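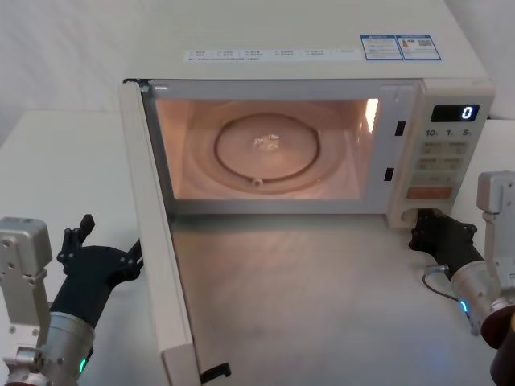
Microwave care: turntable, cavity and door

Most faults reported with countertop microwaves are cleaning faults. Grease and dried food absorb energy, get hotter than the food on the plate, and in time scorch the coating on the cavity wall. The routine below suits a household oven in daily use.

Before any cleaning, unplug the oven and let the cavity cool. Remove the turntable, then the roller ring if yours lifts out. Note which way up the ring sits. The hub in the floor of the oven should stay in place unless the manual says it can be removed.

Steam loosening

Put one cup of water and two tablespoons of white vinegar in a wide glass bowl. Stand a wooden spoon in it so the water has something to boil against. With the turntable back in and the power on, heat on high for 4 minutes, then leave the door shut for several more. Steam softens the deposits only while it stays inside. Lift the bowl out with a dry cloth – the rim will be hot. Unplug again and wipe the ceiling first, then the walls, then the floor.

For baked-on spots, hold a damp cloth against the spot and repeat. No steel wool, no scouring powder, no knife blade. A scratch through the coating will rust, and a rusted spot can arc.

Turntable and roller ring

Wash the tray in warm water and dish soap. A glass tray that has just come out of the oven should cool to room temperature before it goes in the sink. Hair and crumbs collect around the roller axles and make the tray jump. Pull them out with tweezers and rinse the ring. The track on the cavity floor needs a wipe at the same time. Do not oil the rollers.

If the tray still knocks, check that it is seated on the hub. A tray that is one notch off will turn, but it rides high on one side.

Door and seal surfaces

The door must close flat. Wipe the inner face of the door and the matching front edge of the cavity with a soapy cloth, then with plain water, then dry. Grease here holds crumbs, and crumbs hold the door open by a small amount. Stop using the oven if the door is bent, a hinge is loose or a latch is cracked. These are not home repairs.

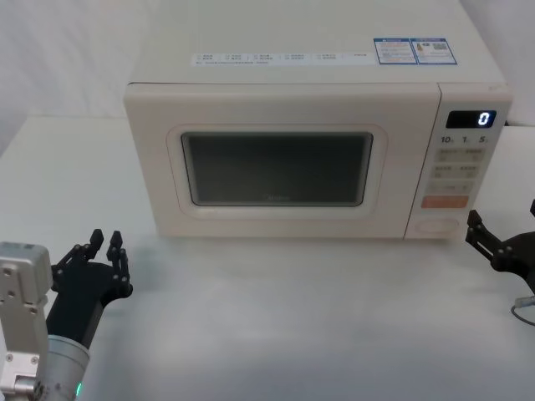 Keep cleaner off the control panel. Spray goes on the cloth, never on the buttons, and the cloth should be wrung out well. Leave the rating label on the oven; a repair shop will ask for the model number.

Odors

Fish and burnt popcorn leave a film as well as a smell, so steam first. Then set an open dish of baking soda inside overnight and take it out before the oven is used. Jolene Brunton at Beddale uses dry coffee grounds for the same purpose. They work, but they spill more easily.

Checking the heating

Put one cup of cold tap water in a glass measuring cup and note the temperature. Heat on high for 90 seconds, stir, and read it again. Write both figures inside a cupboard door and repeat the test each September with the same cup and the same starting temperature. A rise that has dropped by over 30 percent points to a worn part or to low voltage at the outlet. Try another outlet before calling for service.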